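The Greden Sitting

The deposit was $200, and the grandmother paid it in an envelope she had clearly used before. She wanted one picture. All of them in it, eyes open, before she turned whatever she was turning. She wouldn't give me the number.

I had been at Yu Portraits for eleven months by then. Yu was the street, not the owner, though people called up all the time asking for Mr. Yu, and after a while I quit correcting them and said he was out on a shoot. He got better reviews than I did.

"Outdoors," the grandmother said. "Near the water. And nobody in white shirts. I've seen those families in the white shirts. They look like they're about to be baptized or sued."

I said that was fine. I asked how many people I should plan for.

"That depends," she said, "on who finds out who else is coming."

It came out over several calls. There were two sons. One lived in Zineton and the other in Sterkomach, and they had not been in the same room since January, when they had split the cost of a snowblower. The split was uneven. The snowblower was now in Zineton. Sterkomach had gotten all the snow.

I told her the light would be best early. She told me the Zineton son didn't do early. I told her late was good too, and she told me the Sterkomach son's wife got headaches late. We settled on the middle of the day, when everybody over the age of nine looks like a passport.
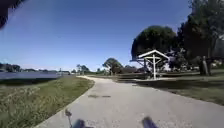
Couldn't we do them one at a time and put them together on the computer, the Zineton son wanted to know. He had called me from his car, parked somewhere he felt was far enough away. A guy at his work had done it with a dog. You couldn't even tell the dog was dead.

I said we could, but that his mother was paying for a sitting and might notice she was the only one sitting.

"What does he want?" he asked.

I said I hadn't spoken to his brother, a lie. His brother had called me ten minutes before with the same idea, minus the dog.

They came. I'll give them that. They came in two cars and stood in two groups with the grandmother on a folding chair between them like a border post. She had on a green coat and lipstick, and she had brought a comb, which she used on everyone regardless of rank. The Zineton kids had been told not to talk to the Sterkomach kids, and had been throwing grass at each other since the minute they arrived.

A family portrait is mostly furniture moving. You put the tall ones in back and the short ones in front, and you find something for the hands. People who have carried hands around for fifty years hand them over to you as if they'd just been delivered. I told the sons to stand behind their mother's chair. They stood behind it the way two men stand behind the same bus stop.

"Closer," I said.

They each moved an inch, and both of them moved away.

"Think of something you both like," I said, and that was my mistake, because they both looked at the ground and I could see they were thinking about the snowblower.

I took a lot of pictures. I always do when I'm losing. By the end the counter on the camera said 2445, and most of those belonged to other families, but I'd bet half of that family's share is of one brother blinking. The other one blinked in the rest. They were very regular about it. The grandmother never blinked at all. She looked straight into the lens with the smile of a person who has paid a deposit.

Then the youngest Sterkomach boy ate some of the grass. It wasn't much, but he announced it. Both men went for him at once, one from each side of the chair, and they knocked heads hard enough that I heard it from where I was. The Zineton son said a word. The Sterkomach son said the same word. Their mother, without turning around, said both their full names and then laughed so hard she had to hang on to the arms of the chair.

I'd love to say I was ready. I was changing the lens. I got it on crooked, shot from the hip, and came up with one picture, tilted, in which the grandmother has her mouth wide open, the boy is proud, a daughter-in-law is looking at her phone, and the two brothers are bent over with a hand each on the other one's shoulder, either helping or shoving.
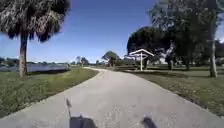 The path and its bend to the left.

I sent her the nice ones first. She sent them back. Her note said, "You have another one. I heard it click."

So I sent the crooked one. I offered to straighten it and she said she'd thank me to leave it alone. She ordered it in the size we use for the front window, then a small one for each son, with strict instructions that the bill for those be split down the middle.

They both called to argue about the middle. The Sterkomach son felt that his brother was bigger in the picture. I told him I would have to check with Mr. Yu.

Comments

My mother did the folding chair thing too. We have 1000 pictures of her and she's annoyed in all of them.
– Anonymous

So who has the snowblower now???
– snowbelt reader

I shot families for years and the middle of the day part hurt me. Passport is being kind.
– retired and glad

Liked this more than the one about the wedding cake. The daughter-in-law on her phone is me.
– Anonymous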